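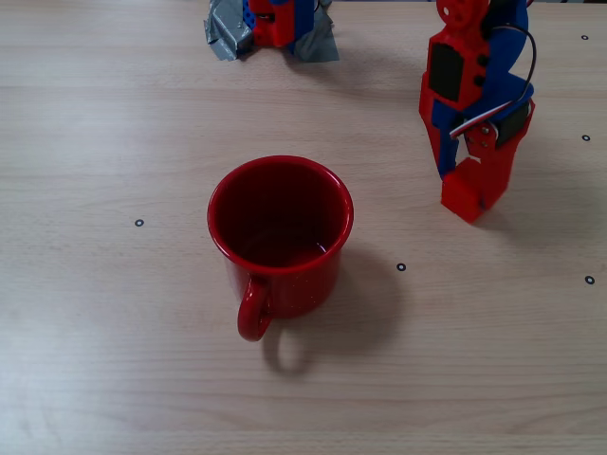 My project was on the enamelware works at Odlow, which made pots, pans, pie dishes and chamber pots (lots of chamber pots!) until my gran's generation, and I wanted to find out what happened to it all once the place shut. I thought I'd be spending the year in a library. I ended up spending most of it in other people's kitchens, being handed things out of cupboards. A plain red mug with a rolled rim like this one is what most people pictured when I said the word enamel, though the works sold far more white than red and a lot of households only ever had the white.

The plan was simple enough. I posted 600 questionnaires through doors on both sides of the Lill, with a stamped envelope in each, and got 137 back, which my supervisor Fergal Brophy said was decent and I said was a lot of wasted stamps. From those I picked 36 people to go and talk to properly. The questions were what they owned, where it came from, whether they still used it and what they'd do if it chipped. I should have asked what year they moved to the town as well, and I didn't think of it until the forms were already out, so that's a hole in the results I can't fill now.

search this site go

The other half of the work was the Jondell catalogue. Jondell was the works' own name for its better range, and the last catalogue lists 954 separate items if you count every size and every lid, which I did, twice, because I got a different answer the first time.
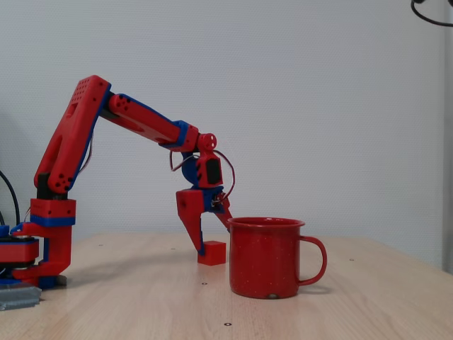
Colour took over the middle of the project, a bit to my surprise. The early Jondell pages are all white with a blue rim, then the red comes in as a "kitchen cheer" line and the two get mixed, red bodies with blue handles and blue edging on the lids. It's a loud pairing, you can see as much in the photo, where the bright red plastic has blue at the joints and down the edges, and half the people I interviewed loved it and the other half said their mothers wouldn't have it in the house. One lady kept hers in the shed for bulbs. The catalogue charges extra for a second colour, and I think that explains why I found so little of it, but I only have prices from the one catalogue so I've put it down as a guess.

Chips were the thing everyone wanted to talk about. People from the older streets would carry on using a chipped pan for years and the newer arrivals mostly threw them out or put a plant in them. 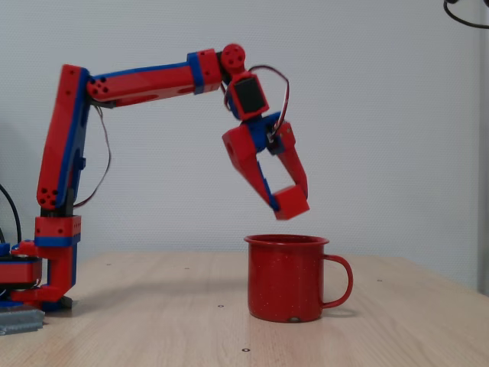 There was also a lot of loyalty about. Rarnard, the rival firm up the valley, made nearly the same stuff, and I was told more than once that a Rarnard pan would burn your porridge and an Odlow one wouldn't. I borrowed one of each and made porridge in both. I burnt both of them, so I've left that out of the findings!

If I did it again I'd send fewer forms and do more visits, and I'd start in October when people are in of an evening. I'd also photograph the maker's marks as I went along. I drew them in a notebook, and some of my drawings are so bad that I can't tell two of the stamps apart. The notebook and the item list are in the department office if anyone wants to carry on with it.

4 Jul 2025
by Rainer Albers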